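OK robot people, I finally get to tell you about fault 2116. It ate most of my winter and I love it a little.

Quick background. We run a two-arm setup we call Nondura, and its job is handling light white household plastic: trays, dividers, legs, frames. Light plastic is such a fun problem! Everything flexes, everything is shiny, and a grip that's fine on a thick leg will ruin a thin wall.

The fault, as it first showed up: a gripper gets told to close gently. It closes. Then it keeps on closing, very slowly, while the screen insists the force is low and everything is lovely. A few seconds later, code 2116 and a full stop.

The few seconds are the part that bothers me. A dented divider costs next to nothing. A hand in the wrong place during those seconds is another story, so we stopped all runs the same afternoon and wrote it up as a safety issue.

Thin walls are where it matters most. There's very little plastic between "holding" and "bending" when a finger comes up against one.
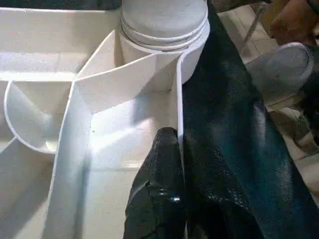

What does code 2116 mean?

It means the controller has noticed that the force reading hasn't changed for too long while the gripper was moving. The number on the screen is old, and the motor has been working from it the whole time.

So the code was doing its job! It was just doing it late. The timeout had been set long back when we were working with heavier parts, and it had been copied from config to config ever since. By me. Twice. My initials are on it.

Why did the reading freeze, though? That took ages. I blamed the cable first (I always blame the cable). I swapped it, ran all morning without a fault, told everybody it was fixed and bought pastries. 2116 came back at 3:40 pm.

Then Dardo Echeverría asked the question I should have asked on the first day: does it happen on one arm or both? I went through the logs for 100 runs. The fault was in 13 of them, and it had hit both arms. So much for one bad cable.

He also spotted that 8 of those 13 came right after a long two-handed hold, where each gripper has hold of a different bit of the same part. I got goosebumps. That was the first pattern we'd had in weeks! 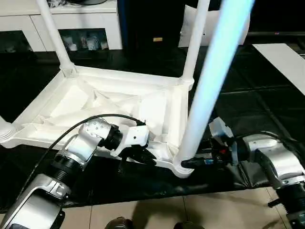
Isadcombe, February

Found it. When both grippers hold one part, they share a force budget so they don't fight each other. The little program that does the sharing (ours is called Sowa, don't ask) locks each reading for a moment while it does the math. If one arm lets go during that moment, the lock never gets released.

So the arm that let go goes off to its next grip with a frozen number from the last one. And if the old number was low, the gripper thinks it has plenty of room to squeeze. I yelled when I saw it. Angus Baird came in from the hallway to see who was hurt.

Reproducing it on purpose was the best day of the whole thing. Soft foam block, all of us behind the line, Angus on the stop button. Hold with both, release one at just the wrong time, grip again. 2116, first try. We cheered for an error code.

What we changed, for anyone running something similar:

1. The lock now lets go by itself. If Sowa hasn't finished its math, it throws the result away and both grippers hold position.

2. Every force reading carries a timestamp. A gripper that gets an old one isn't allowed to close any further. It can hold or it can open.

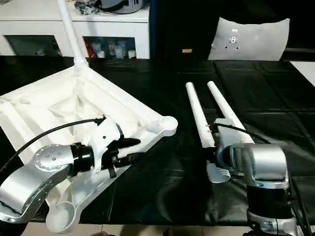
3. The timeout is short now, and it lives with the part settings, so a thin divider and a thick leg each get their own. No more copying from config to config.

4. There's a hard current limit in the gripper itself, below all the clever stuff. It should have been there from the start.

5. Hands stay out until the arms are parked and the light is off, including for "just nudging" a part. I was the worst offender on this one.

We went back to slow speed first, then normal. I'm still checking the force log after each session and will keep doing it for a good while.

One thing still open: after a cold start, the left gripper sometimes reports its first force value twice. The timestamp check catches it and it holds, like it should, but I want to know where the double comes from. My money is on the startup script in Endetti, our logging tool. Dardo says cable.

If you've seen a repeated first reading on your own setup, please reply, I would love to compare logs!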